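Forum Itisetti > Rangement et bricolage > Bacs gris, vos avis ?

Page 1 sur 1

marlou_72
Bonjour à tous, je cherche des bacs pour trier le bazar de l'atelier. Petits objets, vaisselle dépareillée, jouets. On m'a parlé des Truta, les grands gris rectangulaires. Ça tient dans le temps ?? Budget serré, 40 euros max pour deux.

pioupiou
Salut. J'en ai 8 au local, rien à dire. Par contre le fond marque vite - si t'es maniaque passe ton chemin.

grenier_en_vrac
Pas d'accord avec pioupiou. Les Truta c'est bien pour du textile, pour le reste bof. Les parois penchent, donc tout ce qui est rond se retrouve dans les coins. Prends des Bratden, parois droites, plus chers mais on perd pas de place.

pioupiou
Plus chers et plus lourds aussi. Vides je veux bien, pleins bonjour le dos.

marlou_72
Ah mince, les parois penchées j'y avais pas pensé. Et entre deux bacs collés, vous mettez quoi ? Chez moi les trucs tombent derrière, c'est l'enfer

tetedebois
Un panneau incliné au fond, blanc, posé contre le bord. Les objets redescendent tout seuls. Enfin en théorie...

grenier_en_vrac
En théorie oui. Le blanc s'abîme à une vitesse, faut voir l'état au bout de 3 mois. Moi j'ai arreté.

tetedebois
Bah ça sert encore, on s'en fiche que ce soit joli. Rayé en haut, tout râpé en bas, le blanc est parti par plaques. Le jouet vert-jaune est resté en travers au pied de la pente, le truc noir rond dans le coin devant, le bol bleu à droite. Deuxième bac juste derrière, sur la table en bois clair. Donc oui grenier, pour les coins t'as un peu raison 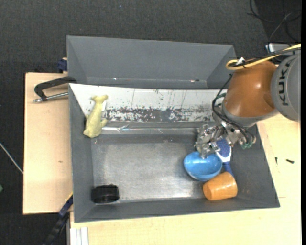

RE : Bacs gris, vos avis ?

marlou_72
Merci ! Ah oui c'est bien râpé quand meme. Mais le milieu reste dégagé, ça me va. Il est mignon le jouet, c'est quoi comme bête ?

tetedebois
Aucune idée, ça a une queue fourchue et des petites nageoires. Dauphin ? poisson ? Les avis divergent à la maison

grenier_en_vrac
Je maintiens Bratden. Ou alors tu mets un tapis au fond, Vidal en fait à la coupe, environ 20 euros. Moins de bruit quand tu jettes la vaisselle dedans.

pioupiou
On ne JETTE pas la vaisselle grenier...

marlou_72
Lol. Bon je pars sur deux Truta, sans panneau pour commencer, tapis si ça glisse trop. Je repasse en juillet dire ce que ça donne

pioupiou
Mesure ta table avant, ils sont plus larges qu'on croit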